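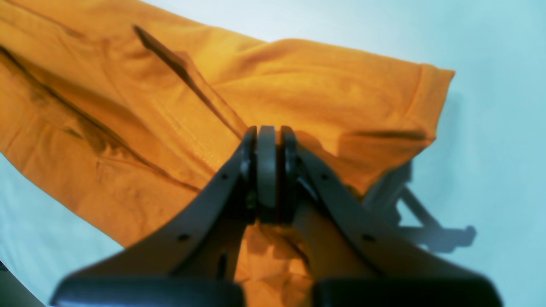
Malha laranja estendida sobre superfície clara, ainda com vincos.

Cuidar de malha de algodão: lavagem, secagem e dobragem

A malha de algodão (jersey, interlock, piqué) comporta-se de forma diferente do tecido plano. O fio descreve laçadas, e as laçadas deformam-se com peso, calor e agitação. A maior parte dos defeitos que aparecem nas T-shirts ao fim de uma época — costuras laterais torcidas, decote ondulado, bainha enrolada — tem origem na secagem e no ferro, e só em menor grau na lavagem.

Antes da lavagem

Virar as peças do avesso. Fechar fechos e retirar alfinetes. Separar por cor e também por peso: uma toalha ou umas calças de ganga na mesma carga aumentam o atrito e provocam borboto. As cores saturadas (laranja, vermelho, azul-escuro) lavam-se à parte nas três primeiras vezes.

Para verificar se uma cor sangra, humedecer uma zona interior da bainha e pressionar contra um pano branco durante um minuto. Se o pano ficar marcado, lavar a peça sozinha e a frio.

Nódoas

Tratar antes da lavagem e nunca depois de secar em máquina. O calor fixa proteínas e taninos.

Gordura: detergente da loiça sem corante, aplicado puro, 15 minutos, enxaguar com água morna.
Sangue, ovo, leite: água fria, depois detergente enzimático. Água quente só quando a nódoa já não se vir.
Café, chá, vinho: água fria abundante, depois percarbonato de sódio dissolvido em água a 40 °C. Ensaiar primeiro numa costura interior.
Transpiração amarelada: pasta de percarbonato e água, 30 minutos, enxaguar bem. Não usar lixívia clorada, que pode agravar o amarelecimento e enfraquece a fibra.
Ferrugem: ácido cítrico em solução fraca. Não misturar com lixívia em caso algum.

Lavagem

Programa de algodão ou sintéticos a 30 °C, tambor a dois terços. A centrifugação a 1000 rotações por minuto chega para a malha de peso médio; acima disso os vincos ficam marcados e exigem mais ferro. A gramagem a partir da qual deixo de usar cabide é de 173 g/m², valor que Joana Nogueira me indicou quando trabalhava no controlo de qualidade da Liew e que tenho mantido por hábito.

O amaciador reduz a absorção e deixa resíduo no tambor. Em T-shirts dispenso-o por completo. Quem tem água muito dura obtém melhor resultado com uma dose de detergente corrigida segundo a tabela da embalagem.

Secagem

Retirar a roupa da máquina logo que o programa termina. Sacudir cada peça duas vezes, segurando pelos ombros, e alinhar as costuras laterais com a mão enquanto a malha está húmida. É nesta fase que se corrige a torção.

Pendurar pela bainha, com as molas nas costuras laterais. Malha pesada seca na horizontal, sobre rede ou toalha. À sombra, sempre que a cor for viva: em junho, uma tarde de sol direto basta para desbotar os ombros de uma peça escura. Na máquina de secar, parar com a roupa ainda ligeiramente húmida.

Passar a ferro

Vapor médio, pelo avesso, a acompanhar a coluna da malha (sentido do comprimento). Pousar e levantar; arrastar o ferro estica a malha e ondula a bainha. Os estampados não levam ferro direto. O decote passa-se em último lugar, sem puxar.

A superfície deve ser firme, lisa e clara — numa base clara detetam-se mais facilmente pelos, fios soltos e resíduos de detergente. Uma mesa coberta com um lençol de algodão dobrado serve.

Dobragem

1. Estender a peça com a frente para baixo e alisar do centro para os lados.
2. Dobrar um lado sobre as costas, a meio do ombro, e trazer a manga para trás, paralela à lateral.
3. Repetir do outro lado.
4. Dobrar a bainha até um dedo abaixo do decote.
5. Dobrar novamente ao meio ou em três, conforme a altura da gaveta.

Em prateleira, limitar a pilha a 9 peças. Em gaveta, arrumadas na vertical, as peças precisam de folga suficiente para sair sem arrastar as vizinhas. Dima Qaisi escreveu a perguntar pelo método de enrolar: é adequado para mala de viagem, mas em armazenamento prolongado deixa ondas na bainha.

Guardar

Só roupa completamente seca. Uma peça guardada com humidade residual ganha cheiro a mofo e, mais tarde, pontos de bolor que já não saem. Para guardar de uma estação para a outra, usar sacos de algodão ou caixas com respiração; o plástico fechado retém humidade. Não passar a ferro antes de guardar por longos períodos, e não usar goma, que atrai peixinhos-de-prata.

Última atualização: junho

Artigos relacionados
Como limpar o filtro da máquina de lavar
Percarbonato e bicarbonato: usos distintos
Tirar borboto sem furar a malha
Tábua de passar: trocar a capa e o feltro
Traças da roupa: identificação e prevenção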